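Waltside youth centre to reopen in June with longer evening hours

Waltside Council has confirmed that the youth centre on Grisoro Road will reopen to young people in June, after a programme of repairs that has kept the building closed since the winter. The centre will open on more evenings than before, and the upper age limit for regular sessions will rise to 17.

The decision was approved by the council's community services panel, which considered a report on the condition of the building and the results of a public survey. A total of 2,493 residents replied to the survey, the highest response the council has received on a single local facility. Most of those who replied asked for the centre to stay on its present site.

The repairs cover the roof above the main hall, the heating system and the rear entrance, where a ramp has replaced the former steps. The kitchen has been rewired and the two ground-floor toilets have been refitted. Work on the upper floor is not yet finished, and the music room will remain closed until the autumn. The council said that bookings already made for that room would be moved to the Quintero Hall on Warari Street at no extra charge.

Under the new timetable, the centre will be open from 4 pm until 9 pm during term time. The first part of each session is intended for younger members, and the hours after 6.30 pm are set aside for those aged 13 and over. Homework help will be offered in the small meeting room, with a member of staff present throughout. During the school holidays the doors will open at 10 am.

Membership will remain free for all young people who live in the Waltside area or attend a school there. Those from outside the area may join for a yearly fee of £2. Existing members do not need to apply again, but parents and guardians are asked to check that the contact details held by the centre are up to date. Forms are available from the library and from the council's main office.

The report to the panel also dealt with games and indoor activities, which were the subject of many comments in the survey. Younger respondents asked for table tennis, board games and pool, and several noted that the old full-size pool table took up too much of the hall on busy evenings. The panel has agreed a small budget for equipment that can be put away after use - including tabletop versions of popular games - so that the hall can also be used for dance and fitness classes.
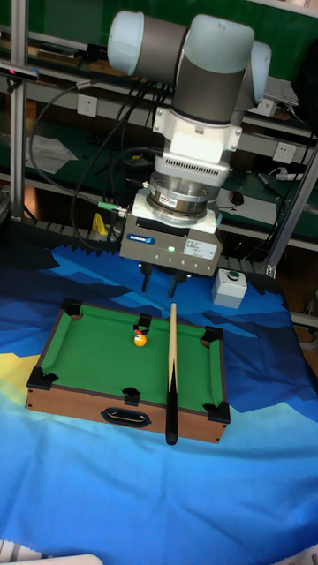
A miniature pool table with a green playing surface and a yellow ball.

Members will be invited to help choose the remaining equipment at an open meeting in the main hall shortly before the centre reopens. Suggestions may also be left in writing at the library. The council has asked that residents do not bring donated games or furniture to the site while building work continues, as there is no secure place to store them.

Concerns about noise and parking were raised by residents of nearby streets. In response, the panel has agreed that the rear yard will close at 8 pm and that the side gate will be used only for deliveries. Parents collecting children by car are asked to use the public car park behind the library. The arrangements will be reviewed after the first full term.

The bus service which stops outside the centre will not change. The council is in talks with the operator about a later return journey towards Quintero, where 107 of the centre's registered members live, but no agreement has yet been reached. Further details will be published if an additional service is confirmed.

The centre is also seeking part-time youth workers for the evening sessions. Applicants must hold a suitable qualification or be working towards one, and all posts are subject to the usual background checks. Training in first aid and safeguarding will be provided before the opening date. Application packs can be requested from the council's main office during normal working hours.

Community groups that used the hall before the closure will be contacted in writing with a proposed time slot. Groups that have not used the building before may apply from the start of the autumn term.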